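Why Did the Robot Squeeze Too Hard?
A story about a mistake, and how people fixed it
By Gudrun Isaksson
For readers from 8 to 11 years

Have you ever picked up a paper cup full of juice and pressed it a little too much? Then you know what happens. The sides go in, the juice comes up, and your sleeve is wet.

Robots can make the same mistake. In this story I will tell you about one that did. It lived in a workshop in the town of Datstead, and the people there called it Zutlow. Zutlow has two arms. At the end of each arm it has a gripper, and a gripper is a kind of hand with only two fingers.

What was Zutlow's job?

Zutlow was learning to set a table and to clear it again. It had to take a cup, lift it, and put it down in another place. For you this is easy. You learned it when you were so small that you don't remember it. For a robot it is hard work, and Zutlow practiced it 2,285 times before the day of the mistake.

What went wrong?

One morning in November, Vinh Triệu started the robot as usual. The left gripper closed on a cup. It should have stopped when the fingers touched the sides, but the fingers continued to close. There was a loud crack — the cup was broken, and a small piece of it jumped over the table and fell on the floor.

Vinh did the right thing. He pushed the big red button on the wall. We call it the emergency stop. When somebody pushes it, both arms must stop at once, and they did.

Nobody was hurt. Vinh was wearing his safety glasses and he was standing behind the yellow line on the floor. Still, he told me that his heart was beating very fast.

How does a robot know how hard to squeeze?

Try a small experiment. Close your eyes and take an eraser between your thumb and one finger. You can feel the eraser pushing back at you. If you squeeze more, it pushes back more. Your skin sends this news to your brain, and your brain says, "Enough!"

Zutlow has no skin. It has a little motor that closes the fingers, and a sensor that measures how hard the motor is working. When the fingers meet something, the motor must work harder. The sensor sends a number to the computer, and if the number is too high, the computer says, "Enough!"

So why did the computer say nothing?

Looking for the fault

Kirsten Carrier is an engineer, and she likes to find out why things break. First she looked at the program, because many faults are hiding there. She read it line by line and everything was in order.

Then she opened the gripper. Inside there was a thin wire, thinner than a shoelace, which goes from the sensor to the computer. Each time the wrist turned, the wire was bent a little. One bend does nothing. But you can bend a paper clip many times in the same place, and what happens? It snaps.

The wire was broken inside, where you cannot see it. The sensor was still measuring, but its numbers did not arrive. And now comes the most important part. When no number arrived, the computer read it as zero. Zero means "I am touching nothing." So it told the fingers to close more.

It is like a friend who should shout when the bathtub is full. If your friend falls asleep, you hear nothing, and you think there is still room in the tub.

How was it fixed?

Cups are still part of Zutlow's lessons, and Kirsten made three changes before they started again. She put in a new wire with more room to bend. She changed the program, so that no number now means "stop." And she made a rule that every practice begins with the fingers of both grippers wide open, so a person can look at them first. You can see them like this here, with a pink-red plastic cup standing on the table between the two arms. 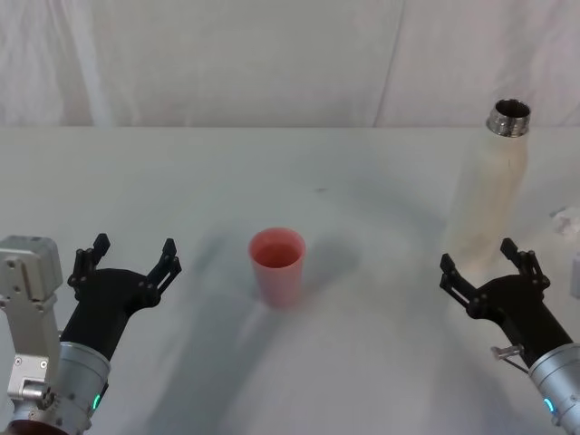 Testing a repair takes more time than making it. Zutlow had to repeat the cup lesson 148 times with Kirsten watching, and in some of these tests she pulled out the wire on purpose. Each time the wire was out, the fingers stopped. Only after this did she sign the paper that says the robot may work.

Three rules in the workshop

Stay behind the yellow line when the arms have power.
Wear your safety glasses, also when you are only visiting.
Anybody may push the red button. You will not be in trouble if you push it and there was no danger.

Words to remember

Gripper: the hand of a robot.
Sensor: a part that measures something, for example force, heat or light.
Emergency stop: a button that stops a machine at once.
Fault: something in a machine that does not work as it should.

Something to talk about

Which machines in your home stop by themselves when something is wrong? Ask a grown-up to help you find one — but please don't open it!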